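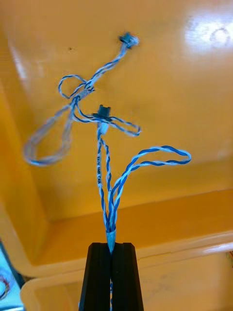
Figure 3.1 Twisted pairs of a wiring harness, with a black connector.

Chapter 3
Wires, Coils and Small Parts

Before a device is closed and the screws are put in, its parts must be laid out and known by name. In this chapter we study the parts which carry current and the parts which move when current reaches them. The exercises follow the Uretti parts list, number 3461, printed at the back of the book.

3.1 The harness
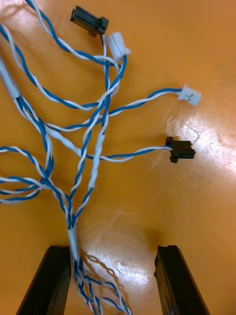 A harness is a group of wires prepared before assembly. It has a trunk, where the wires run together, and branches, which go to the separate parts. On the orange table the blue and white pairs spread out from the trunk, and the branches end in black and white connectors. Follow each branch with the finger from the trunk to its end, and write the color of the connector in your notebook. Do not pull on the wire.

3.2 The solenoid

A solenoid changes current into a short straight movement. The coil sits inside a metal frame, and the plunger slides in the coil. A spring is placed over the shaft of the plunger. Learn these four words now, as they return in Chapter 36.
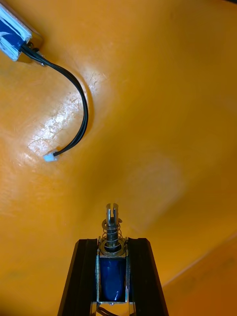 3.3 Sorting the parts

Karthikeyan Nambiar, who taught this course at Lougher, asked his students to sort before they touched any tool. We keep his rule. Like parts go together in one tray, and the parts for the next step are put on white paper, where a small connector is easy to find.
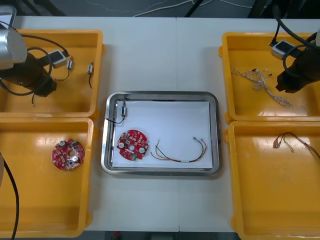
3.4 Words to know

Trunk: the part of a harness where all wires run together.
Branch: a wire or pair that leaves the trunk.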